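Week 2 handout - bench rules for two-arm work
Robot practice, Cusness lab section. Revised May 15, 2020

Read before you touch the arms. Quiz is on this and the Stendunness reading, same as last time.

1. Before power
Both arms parked. Cables off the floor, slack enough at the wrist for a full turn, not so much that a loop can get under a gripper. Check the table seam - if one board sits higher than the other, write it on the sheet, height matters for low grasps. Stop button in reach of the person NOT typing. Hair tied, sleeves up, lanyards off.

2. Setting the table
Task objects on the near board, between the arms. Cup task is three paper cups, upside down. Anything the task doesnt use goes on the far board or off the table completely. Far board items stay put for the whole session. Move one by accident = note it, new session number.

3. Starting a run
Call "clear" out loud, wait for the answer, then start. No hands past the table edge once you've called it. One arm closes on a cup, the other holds with fingers open until its turn. Two arms closing on the same cup is a fault even if nothing breaks.
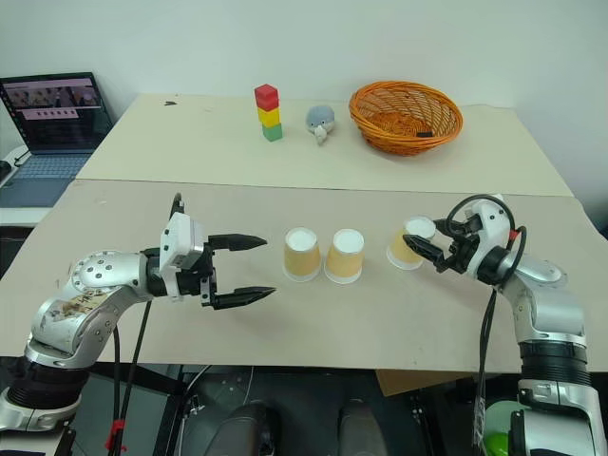
Can I straighten a cup by hand in the middle of a run?
Stop the run first. Press stop, wait until both arms are still, say "hands in", fix the cup, say "hands out", then mark the run as interrupted. It doesn't count toward your total but it does get kept.

4. Grip
Paper crushes. Use the low force setting from the Mohmand sheet and leave it there. Close on the sides, never on the rim. A dented cup gets swapped between runs, not bent back into shape - a bent one slips differntly and you'll spend the afternoon blaming the controller.

5. Speed and spacing
Half speed for the first 2 runs of every session, whoever you are. Keep one cup width between fingertips of opposite arms at all times. Gap closes up, stop. Don't try to steer out of it.

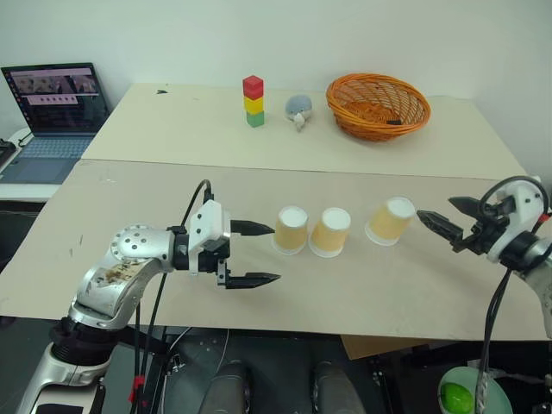

Same goes for the elbows, people watch the fingers and forget the rest of the arm. Second person calls the elbows.

6. Logging
Every run gets a line. Failed ones too. Last group finished at run 1289, so start from 1290, don't restart at 1. Column order: run, operator, result, interrupted y/n, remarks. "Bad" is not a remark. Write what went wrong (missed, slipped, crushed, touched other arm).
100 runs per pair by the end of the unit. Interrupted ones come off the count, see above.

7. Shutting down
Open both grippers. Park left, park right, power off, then cables. Sheet goes in the tray by the door. Flustbridge groups hand theirs in online, same form.

Not covered here: changing fingers, recalibration. Thats August.

Cusness lab section - questions to the course desk | © 2020 | Back to top
Shares 2 | Comments 0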